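Against the single-stream bin

Council waste contracts tend to be argued over on price per lift, meaning the cost of one truck arm emptying one bin once. It is a convenient unit because it appears on the invoice. It is a poor unit for judging a recycling service, because it says nothing of what the material is worth once the truck has tipped it.

Wunetti moved to a single mixed recycling bin in April. Under the earlier arrangement, paper and cardboard went in one crate and everything else in another. The case for the change rested on a short report from the contractor, Bimeck, which put the saving down to fewer lifts and a shorter round. I have no quarrel with the arithmetic. The round is shorter. My quarrel is with where the report stops counting.

Glass is the difficulty. A bottle put in a mixed bin is likely to break at one of three points: when the bin is tipped, when the load is compacted, or when the truck discharges onto the tipping floor. The fragments then work their way into the paper. Paper mills pay for clean fibre and discount for grit, since grit wears the pulping equipment. A bale that would have sold as newsprint grade is sold down a grade, or kept back until a less particular buyer is found. None of this is charged to the collection contract. It turns up later as lower commodity revenue, in a different part of the budget, and is generally put down to the market.

Vivek Sachdeva, who managed the Ritow transfer station before he retired, used to keep a separate ledger for rejected bales. His view was that sorting is cheapest at the kitchen bench and becomes dearer at every step after that. The householder holding a jar already knows what it is. Once that jar is under a heap of flattened boxes, the knowledge has to be bought back with screens, magnets, air jets and labour.

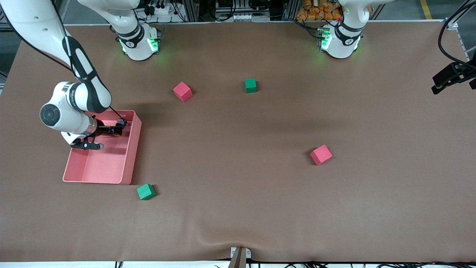

Red and green foam cubes and a pink tray on a brown work surface.

The usual reply is that households will not sort. The evidence offered is the participation rate, which rises when a mixed bin is introduced. That figure counts bins put out at the kerb. It does not measure what is in them, and a bin containing a garden hose and a bag of nappies counts the same as one filled with rinsed tins. Contamination audits are the proper measure. They are slow and unpleasant to carry out, and Wunetti has 2244 serviced properties, of which the last audit sampled five. No conclusion about behaviour can be drawn from a sample that size, in either direction.

I-seul Joo raised this at the budget session and asked for a larger audit before the contract was extended. The request was noted. I would go further and ask that the audit report by weight and by material, with glass fines listed separately, and that the results be set beside the sale price of each outgoing bale. Without that pairing, the collection saving and the revenue loss will go on being discussed as though they were unrelated.

There is a fair argument on the other side concerning injury. Crates are lifted by hand, and manual lifting is hard on backs and shoulders. A wheeled bin emptied from the cab is safer for the crew, and I would not support a return to open crates. But the choice of container and the choice of stream are separate decisions. Two wheeled bins, collected in alternate weeks, need the same number of lifts as one bin collected every week. The extra cost is the purchase of the second bin, which is a capital item with a long service life, and a more complicated calendar on the fridge.

A smaller measure would be to take glass out of the kerbside service altogether and provide drop-off points. This suits a compact town better than a scattered one, and it favours people with cars. It would still protect the paper, and it could be tried along the main street without reopening the contract.

The extension comes back to council with the draft budget. The figure to ask for is net cost per tonne of material sold – collection, sorting, disposal of rejects and revenue in one line. If the mixed bin comes out ahead on that basis, it should stay.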